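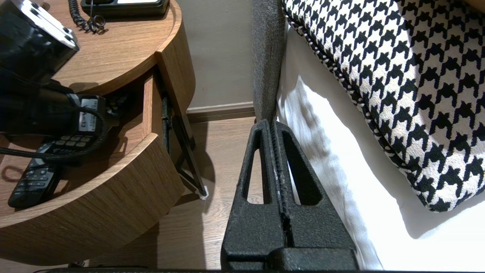 fennelroot
Posts: 3,837
Has anyone else noticed how little hotel star ratings tell you these days? Two nights in Josterbridge last April, four stars on the sign, and I'd have given it a generous three. The bedside furniture was fine — a round wooden nightstand with a curved drawer, the sort of thing that gets a place described as "boutique" — but I don't sleep on a nightstand. The window wouldn't shut properly, there was a lorry depot behind, and breakfast stopped at nine. When I asked at the desk what the fourth star was for, I was told it was "awarded on facilities". Which facilities? There's a gym with one bike in it.

gravelpath
Stars are awarded on a checklist. Always have been. Is there a desk, is there a hairdryer, can you get a sandwich after ten. They were never meant to tell you if you'd sleep well.

fennelroot
Then what are they for?

gravelpath
For knowing there'll be a hairdryer.

old_tarn
I gave up on stars and went over to guest reviews, and I trust those even less. The Bresa in Josterbridge has 1,776 reviews on the booking site and most of them say "lovely stay, friendly staff". I've stayed there. The staff were friendly. The shower was a dribble, and you'd have to read a very long way down to find anyone mention it.

milkcrate
Posts: 2
I like the Bresa! We go every year for my sister's birthday and never had a bad shower. Maybe you had a room at the top?

old_tarn
Second floor. Glad yours works.

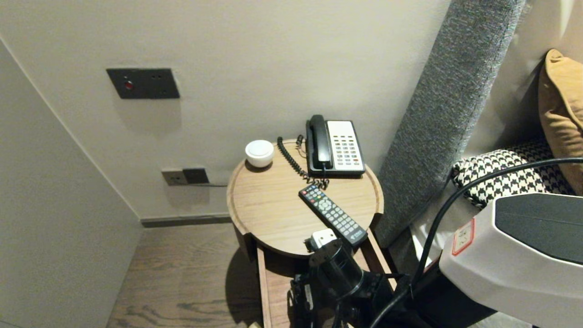

quillwort
My quarrel is with the checklists themselves, and I say that having filled one in for a guest house some years back. You get points for things hardly anyone under sixty has touched in years. A corded phone by the bed, for instance, with its curly lead trailing over the table next to the telly remote. It probably ticks a box somewhere, while a socket you can reach without moving the bed ticks nothing. I couldn't find a single line on our form about noise.

gravelpath
I use the room phone. Mobile signal is dreadful in half of these places, and if you're taken ill at 3 a.m. you want to press one button and get a person. I'd keep the points for it.

quillwort
Fair enough on the illness. I've rung down at night twice and got no answer both times, mind.

fennelroot
Has anyone tried the Hrynyshyn guide? It claims its inspectors pay their own way and stay overnight. Over 1,000 places listed, apparently.

old_tarn
I had a copy. It was decent on food and hopeless on rooms. They loved the Grurnilier, where I could hear next door's alarm as if it was under my own pillow. I don't see how anyone spent a night there and missed that. My guess is they had dinner and went home.

milkcrate
Or they got a quiet room? I don't think everybody is on the fiddle.

old_tarn
I didn't say fiddle. I said dinner.

gravelpath
I just ring up and ask for a room at the back, away from the lift. Works more often than any guide.

fennelroot
Mine was at the back. That's where the lorries were.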